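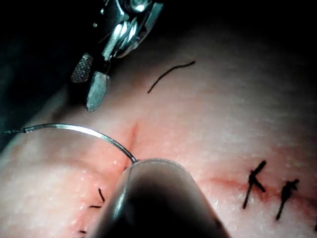
Most people push the needle when they should be turning it, one trainee said at the end of the first practice night at Clandier, and the only cure is to do it again until the wrist gets the idea.

The suturing course, which opened at the Clandier Skills Centre in July, gives junior doctors, nurses and final-year students regular time on basic wound closure. Each evening session runs for 2 hours and has room for 28 people. All places in the first round have been taken and a waiting list is open for the second.

Participants work on soft practice tissue with a cut already made in it. They begin with single interrupted stitches using a curved needle, placing the point square to the surface and following the curve through to the other side. Later sessions move on to continuous stitches, knots tied with instruments and closing a wound where the edges do not line up neatly.

The centre bought 108 practice pads from the supplier Tekis for the first round. Each can be used on both sides, though staff expect the softer ones to tear after a few sessions, particularly with beginners who take their bites too close to the edge of the cut. Torn pads will be kept for knot tying, where the state of the surface matters less.

Needle handling takes up most of the first evening. Learners are shown how to pick up the needle away from the point, how far along the curve to hold it and how to let go and take hold again without dragging the tissue. Thread comes into it only after that. Several people who had sutured before said they found the slow start frustrating, but the centre has kept it in place for everyone.

A survey sent out before enrolments opened found that nearly 61 per cent of those who replied had not placed a stitch in the previous six months. Many said they had learned the skill as students and then moved to wards where it seldom came up. Others wanted more practice before starting a rural placement, where they expected to be closing minor cuts themselves.

The course is paid for by the Lala Fund, with needles, thread and instruments supplied at cost by Guo Medical. There is no charge for staff working in the district. Students pay a small booking fee — refunded if they turn up.

No formal assessment is attached to the sessions. Learners fill in a log sheet and an instructor signs it when the spacing, depth and tension of a row of stitches are acceptable. The sheet can be added to a training record, but it does not replace supervised practice with patients.

The centre is also looking at a morning session for people on night shifts, to start at 8.30 am. It would use the same room and follow the same program as the evening course. Dates will be posted on the noticeboard outside the skills room once instructors have been confirmed.

Bookings for the second round can be made at the centre's front desk. Participants should wear closed shoes and bring their own safety glasses if they have them.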